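Gripper rebuild, part 2: backlash and homing

The last post ended with the finger drive slipping under load. Doğukan Dursun suggested the grub screw was bearing on the round of the shaft, and he was right. I filed a flat on it on Thursday and the slip has gone.

That left the homing routine. The old version drove the fingers closed until the motor current rose, then called that position zero. It worked, but the zero drifted with speed. The new one closes fast, backs off 46 steps and closes again at a tenth of the speed. Over 10 runs the spread was 2 steps, well inside what I need.

Full travel is now 927 steps, which I have written into the config as a hard limit – the firmware will refuse anything beyond it.

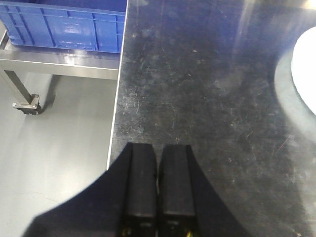 The remaining backlash is in the gear train and I am leaving it alone for now. Approaching every target from the open side hides most of it. Aslı Ağca has lent me a dial gauge, so the next job is to measure what is left and see if a spring between the racks is worth the extra friction.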